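おもちゃ箱の底

引っ越してから2年、ずっと見ないふりをしてきた「なんでも箱」に、ついに手をつけました。

きっかけは、先週うちに遊びに来たLenaのひとこと。「この箱、前に来たときもここになかった?」……ありました。あったどころか、前より中身が増えていました。玄関からリビングに行く途中に置いてあるので、ポケットから出てきたもの、床で拾ったもの、子どもが「あとで使う」と言ったもの、全部ここに吸い込まれていくんですよね。

で、昨日は午後の予定がまるっと空いたので、コーヒーを淹れて、床に古いシーツを広げて、えいやっとひっくり返しました。

まず出てきたのがレシート。いちばん古いのは去年の10月の、Tuniaというパン屋さんのもので、金額は981円。なにを買ったのかはもう字が薄くて読めません。くるみパンだった気がするけど、あの頃はレーズンにもハマってたからなあ。それから片方だけの靴下、乾電池(使えるのか使えないのか永遠にわからないやつ)、色鉛筆が24本入っていたはずのケース。中身は緑と茶色がごっそり抜けていました。恐竜ばっかり描いてるとこうなります。

わたしは昔から、深い箱が好きなんです。浅い引き出しは、開けるたびに中身と目が合って落ち着かない。深い箱ならぽんと放り込んで終わり! ただ、入れるときは楽でも、出すときになると腕を突っ込んでガサガサやるはめになります。しかも手前にあるのはいつもどうでもいいもので、探しているハサミは必ず底。

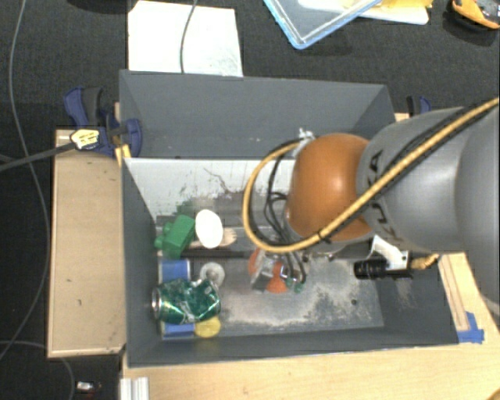 濃いグレーの箱。緑のつぶれた缶に、白くてつるんとした丸いの、おもちゃっぽい緑のブロック。

このごちゃまぜ具合、見ているとなんだか安心します。白い丸いののうしろにあるベージュの手みたいな形のものも気になるし、オレンジ色のがちらっと見えているのもいい。種類も大きさもばらばらなのに、同じ箱に入っているというだけで、なんとなく仲間に見えてくるから不思議です。うちの箱も色は濃いめのグレーにすればよかったな。白を買ったせいで、クレヨンの跡がすごいんです。

さて、うちの箱に話を戻すと、分け方でさっそくつまずきました。最初は「捨てる」と「残す」だけで始めたのに、すぐに「洗って考える」「Doaaに聞く」という山ができてしまって。Doaaに聞く、というのは、去年彼女が置いていったらしいヘアクリップと謎の鍵のことです。メッセージを送ったら「クリップは私の、鍵は知らない」と返ってきました。えっ、じゃあ誰の。

空き缶もひとつ出てきました。うちの地域は缶を軽くつぶして出すんですが、たぶん子どもが踏んで遊んで、そのままおもちゃと一緒に片づけたんだと思います。中から砂がさらさら出てきて、シーツを敷いておいてほんとによかった。

ブロックはまとめて洗面器で洗いました。ぬるま湯に台所用洗剤をちょっと垂らして、でこぼこのところは古い歯ブラシでこしこし。これが妙に楽しくて、気づいたら関係ないおままごとの野菜まで洗っていました。タオルの上に並べて乾かしていると、お店屋さんみたいでかわいいんですよ〜。

箱の中の仕切りには、文房具屋さんで300円だった厚紙のトレーを入れてみました。左がブロック、右がその他。「その他」を作った時点で負けている気もするけれど、いきなり完璧を目指すと続かないので、これでいいことにします。

夕方に帰ってきた子どもは、きれいになった箱をのぞいて「恐竜は?」とだけ言いました。恐竜は洗面所で乾いています。鍵はまだ持ち主が見つからないので、冷蔵庫の横にぶらさげておきました。心あたりのある人、連絡ください。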